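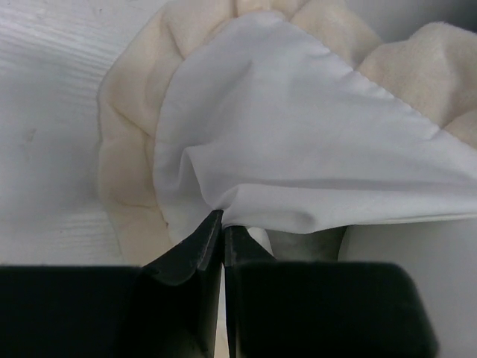 项目进展 | 社区与民生

旧纺织品回收与再分发项目进展报告(7月)

报送:Gitia基金项目管理部
执行单位:Ilholm社区服务社

本期工作集中在三个方面:Nallach分拣点的搬迁,与Etim洗涤厂重新签订协议,以及冬季床品的提前储备。总体进度与年初计划基本一致,发放环节比计划晚两周,原因和补救办法在下文说明。

一、分拣点搬迁

原分拣点的租约到期后,房东不再续租。我们在Nallach北面租到一处底层库房,面积比原来小,但有卸货口,货车可以直接靠门。搬迁用了两天,分拣工作停了一周。停工期间收到的捐赠暂存在服务社办公楼的走廊里,现已全部转入新库房。

新库房的问题是潮。靠北墙的货架不能放棉被和枕头,目前只放打包用的纸箱和编织袋。Byung-chul Hwang已向房东提出修补外墙防水,对方口头同意,书面答复还没有收到。如果入秋前不能修好,我们打算自购除湿机,费用从杂项中列支,不另行申请。

二、捐赠与分拣

本期接收点共9处,比上期增加两处,均设在小学门口。学期结束前一周捐赠量最大,之后明显回落。收到的物品仍以成人衣物为主,床上用品偏少,童装中以校服居多。

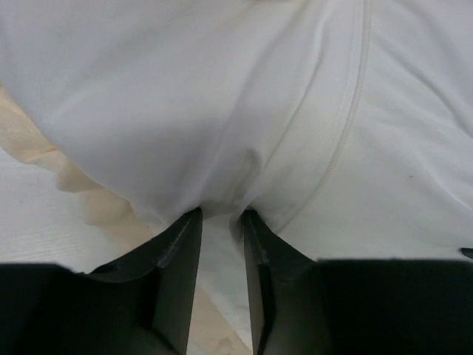

分拣标准也做了调整。过去凡是有污渍的一律归入再生料,由下游厂家开松处理。现在改为先送洗一次,洗后仍有明显污渍的再归入再生料。调整后可发放物品的比例有所上升,洗涤费用也相应增加,详见第四部分。拉链损坏、掉扣一类的小毛病,由缝补小组每周集中处理一次。

校服的去向仍未解决。带校徽的校服不便发给外校学生,拆校徽又费工。Kyu-ri Song正在与学校商量,由学校在开学时自行组织换领,我们只负责清洗和运送。

三、床品储备与发放

冬季床品包的目标是400套,每套含被子一条、枕头一只、床单一条。被子和床单的来源基本落实,枕头缺口较大。捐赠来的枕头内芯多数结块,不宜再用,只能拆下外套清洗,另配新芯。装饰靠枕不列入床品包,单独登记,供接待室和活动室选用。
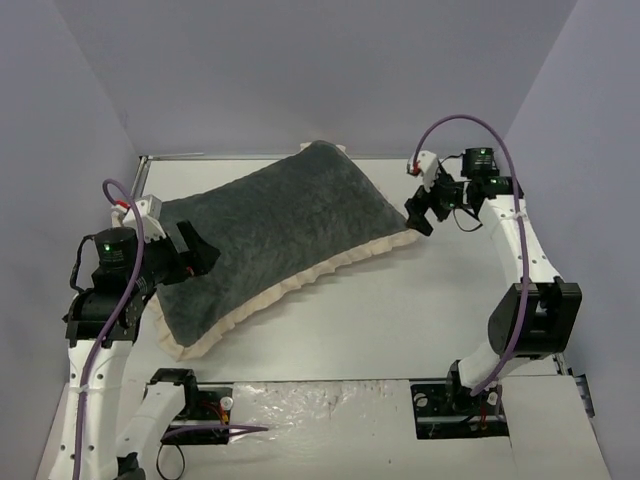 深灰色长毛绒枕,奶油色荷叶边

发放推迟的主要原因是名单核对。今年的名单来自三个街道,格式不一,重复登记的情况较多。核对工作已由专人负责,7个居民点的名单已经定稿,其余的下月完成。为避免再次延误,定稿的居民点将先行发放,不等全部名单齐备。

四、费用

搬迁支出略低于预算,结余留作库房修缮。洗涤费超出预算,主要由于分拣标准的调整。Etim洗涤厂在新协议中同意按重量计价,不再按件计价,预计下期费用会降下来。人员费用没有变化。运输费受油价影响有小幅上涨,仍在允许范围内。

本期没有发生需要单独报告的安全事故。库房灭火器已更换,消防检查通过。
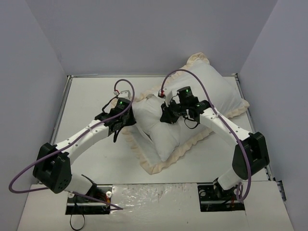
Nallach,7月

下期安排如下:完成剩余名单核对;采购枕芯,已向两家供应商询价,择优签约;与小学确定校服换领的时间;催办外墙防水。

另有一事请基金方面考虑。现行协议规定物资须在入库后的同一年度内发放完毕,但床品在春夏两季需求很小,年底前赶发容易造成浪费。我们建议对床品一类放宽至次年3月底,其他物资不变。如同意,请在下次拨款前书面确认,以便调整库房的周转安排。

费用明细表和接收点清单随本报告一并报送。联系人:Kyu-ri Song。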